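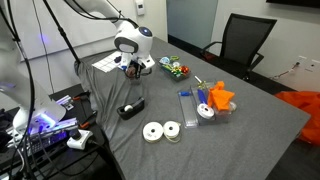
Trevcombe, June 15, 2020

Kutano Gift Wrapping Table Set

If you wrap more than a handful of presents a year you will know how the job tends to spread itself out. The tape goes under the paper, the scissors go under the tape, and before long you're patting down the whole table looking for the end of the ribbon. We put the Kutano set together for people who would like all of that kept in one spot, at home or behind a shop counter, and who don't want to clear out a cupboard every time a birthday comes round.

The heart of it is the clear plastic organizer tray. It's open at the top, and you can see straight through the sides, so a spool of ribbon that has slid to the bottom is still easy to find. We like to lay the longer tools flat along the inside, tuck a ribbon spool in next to them and stand a bundle of tissue up at one end, where a bit of orange poking out looks rather cheerful on a plain grey cloth. Scissors go in at the back with the handles up. You may arrange yours quite differently, and plenty of our customers do (one lady in Baltden keeps hers full of gift tags and a stapler, and won't hear of anything else!).

Next comes the tape dispenser, a black desktop one, which takes an ordinary roll of clear tape. It's the piece we use most in our own shop. Once you've had a dispenser you can pull from with one hand while the other holds down a fold, it is very hard to go back to picking at the end of a roll with your thumbnail. The base has a non-slip pad underneath, and the whole thing weighs 370 grams before you put the tape in. On a slippery bench we'd still suggest a cloth or a placemat under everything.

Then there is the ribbon – our own Costa range, wound on white spools. The light yellow is the colour we sell the most of by a long way, and we think that's because it goes with nearly any paper you're likely to have in the drawer. It curls nicely if you draw it over a scissor blade, though go gently the first time, as it's easy to pull too hard and end up with something closer to a spring. A spool left lying on its own will unwind a little, so tuck the loose end into the notch on the rim when you've finished, or fix it down with a scrap of tape.

We also do a tub of bows and ribbons in mixed colours, green, blue, red and yellow among them, packed in a clear plastic container. The tub is sold separately. It suits families and classrooms very well, and it saves the day on those mornings when you've remembered the party and forgotten everything else.

What comes in the set

Clear plastic organizer tray
Black tape dispenser, with one roll of clear tape
Costa ribbon, 2 spools
Scissors
Tissue paper, one bundle, in your choice of colour

The scissors come with yellow-green handles. We did try a darker pair for a while, and they were good scissors, but they vanished on a busy table and people wrote in to ask for the bright ones back. Left-handed scissors can be swapped in at no extra charge if you leave a note with your order.

Setting up

There isn't much to it. Give yourself a clear stretch of table, put the dispenser in the middle where either hand can get to it, and keep the tray a little to the right if you're right-handed. Ribbon spools can sit in front while you're working and go back in the tray afterwards. A soft fabric cover on the table stops the paper from skating about, and it's kinder to a good tabletop when you are cutting. If you're wrapping something large, do shift the tray well back first. We have all knocked it over at least once.

Care

Wipe the tray with a damp cloth and a drop of dish soap. Please don't put it through the dishwasher, as the heat can cloud the plastic. Keep tissue out of direct sun if you can, especially the orange and the red, which fade sooner than the paler colours. Tape gum on the scissor blades comes off with a little cooking oil on a paper towel.

Ordering and delivery

Sets are packed at our Trevcombe shop, and you're welcome to collect from there or from the Baltden counter. We've sent out around 3,000 of them so far, mostly by post, and the tray travels well in its own box. Orders usually leave us within 3 working days. The green tissue is out of stock at the moment and should be back in July; if you choose it now we'll hold your set until it arrives, unless you tell us you'd sooner have another colour.

Spare Costa spools, tissue and refill tape are listed under Wrapping Supplies. Refill rolls from the supermarket will fit the dispenser too, provided they have the small core.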